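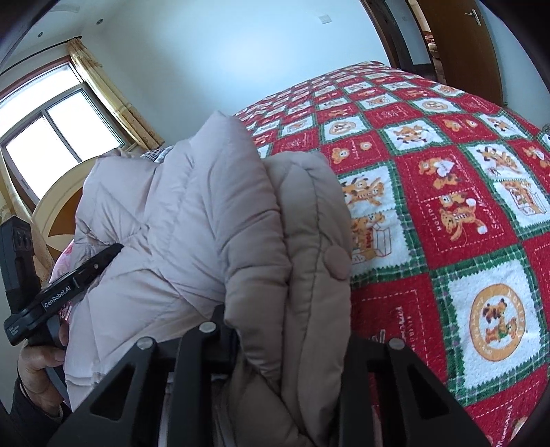
From: list member, Mavo (evening sewing group)
To: Damasceno Shawl and Costume List
Sent: Sunday, 9:40 p.m.
Subject: Re: tangled fringe on a big silk shawl

> Hello all,
> I've been reading the list for a while but haven't posted before. My aunt has passed her big embroidered shawl on to me, the square kind with the long knotted fringe, and I'd like to wear it to a wedding in March. The silk itself looks good to me, a few pulled threads in one of the flowers and that's it. The fringe is another story. It was rolled up in a pillowcase for years and one whole side has matted together into something like a bird's nest. I tried a comb and got scared when I heard a snap. Should I wash it first or untangle it first? And is there a way to wear it that doesn't end with me caught on somebody's chair? I'm not a dancer, and I'm fairly short.
> Thank you for any help,
> A nervous new member in Skamau

Welcome, nervous new member! I'm so glad you wrote in, and please don't feel bad about the comb. I think most of us who own one of these have gone at it with a comb once. I did it to my grandmother's cream one, and I still know exactly which strand it was.

Untangle first, wash later, and only wash if it really needs it. Wet silk fringe clings to itself and any knot you leave in there will pull tighter as it dries. If the shawl just smells like a closet, hang it over a padded rail in a room with the window open for a day or so, out of the sun, and see how you feel about it then.

For the fringe, you want a big table, good light and a clean cotton sheet. Lay the shawl flat with the matted side hanging just over the edge nearest you, and put something soft and heavy along the border so the silk can't creep. (I use a long bag of rice inside a sock. My daughter has opinions about it.) Start at one corner, at the loose ends, and work up toward the knots with your fingers only. When you meet a snarl, don't pull on the strand you want to free. Loosen the snarl around it with a blunt tapestry needle, tease it open a little, and the strand will usually slide out by itself. As you finish a section, braid it very loosely or tie it with a strip of soft cotton, and move along.

It takes ages. I won't pretend otherwise! The fringe on my green one has something like a million strands as far as my back is concerned, and I did it over most of a winter with the radio on. Two short sittings a day suited me much better than a long one, and I got less bad-tempered with it too.

About the strand that snapped - leave it alone for now. If it broke down near the end you can trim it and it will vanish among its neighbors. If it broke up by the knotwork, the repair lady at the Pirkarum market can lay in a new length of silk and knot it to match, and she charged me 800 for a whole corner, which I thought was fair considering how long she must have sat there. A single strand would be much less. She'll also take care of those pulled threads in the flower. Please don't snip them! They can nearly always be eased through to the back.

If you buy thread to do it yourself, make sure it says 100 percent silk. Rayon looks lovely on the card and then hangs quite differently from the rest, a bit limp, and once you've noticed it you can't look at anything else.

Now, wearing it. Being short is no trouble. Fold the square corner to corner, but let the top layer stop a hand's width above the bottom one, so that you see two rows of fringe and don't have it all in a lump at the lowest point. Then fold the long edge over once at the back of the neck, like a collar, and keep folding until the tip clears the floor with your shoes on. Bring one end across the front and over the opposite shoulder and pin it from underneath, through the border and never through the plain silk. It stays put beautifully and keeps the fringe up and away from your hands while you eat. For the chair, gather the back point into your lap before you sit down. You'll feel like a duchess, and after the third time you won't think about it.

Take off any rings with claws, and your watch. Bracelets too, sorry.

When you put it away afterward, skip the pillowcase roll. Lay the shawl flat, fold the fringe inward over a sheet of tissue, put another sheet on top, and roll the whole thing around a cardboard tube that you've covered in cotton. Some people here fold theirs in a drawer and they may well write in to disagree with me.

Do tell us what color it is. You left that out, and I have been wondering all through supper.

Warmly,
the one with the rice sock, in Mavo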